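Mirkham Automation Forum
Thread: good practice for handling drinks bottles and other rounded containers with robot arms (1/11)

Our revised guidance note on rounded containers comes into effect in July. It applies to all member sites, including Girside and Tullell. The main points are set out in this thread. The full note remains the document of reference.

2/ Scope. The note covers bottles, flasks and canisters handled by a single arm at low speed in a workshop, laboratory or home-type setting. It does not cover pressurised cylinders or glass. Those stay under the existing note until the Yoon working group has finished its review.

3/ Before a run. Containers must be empty, capped or fitted with their usual collar, and free of grease. The operator should record the container's weight, its widest point and its surface finish. Polished finishes should be entered separately from matt ones, as results for the two are not to be pooled.

4/ Load. The upper limit for a container under this note is 500 grams. Sites wishing to go above this must apply in writing and wait for a reply before starting. Several sites have asked whether the limit includes the lid. It does.

5/ Holding. Wire frames, hooks and rod-type holders are permitted, provided that the rods have rounded ends or bends where they meet the container. Bare cut ends are not permitted. Rods should be checked for twist at the start of each shift and replaced in pairs.

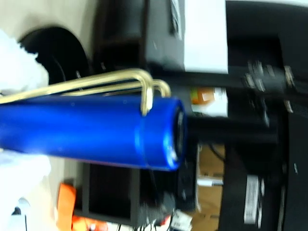 Blue bottle with brass-coloured rods at the collar.

6/ Position of the rods. Where a container has a raised band or collar, sites should state in their method sheet whether the rods are meant to bear on it. "As convenient" will no longer be accepted as an entry. Tullell's method sheet is a good model and may be copied freely.

7/ Cables. Loose cables within reach of the arm remain the most common finding at site visits. Of the 107 findings raised under the previous note, more concerned cables than any other subject. Cables should be tied back or run in a channel, and the route should be shown on the site plan.

8/ People. No one should reach into the working area while the arm is powered. A stop button must be within reach of every person taking part in the run, and there must be at least 2 trained staff on site. Remote supervision does not count towards this number.

9/ Records. Each run needs a run number, the operator's initials, the container entry and the outcome. Dropped containers must be logged even where there is no damage. Girside submitted 2667 run records during the trial period, and the new form follows the layout used there.

10/ Camera footage. Footage should be kept with the run record, including footage that is blurred or turned on its side. Please do not crop, straighten or sharpen the stored copy. Edited copies may be used for training if they are marked as edited.

11/ Sites already working under the previous note may finish any run series now open. New series must use the new form. Questions on the wording should go to the Mirkham standards desk, quoting the paragraph number. Replies to this thread are not monitored.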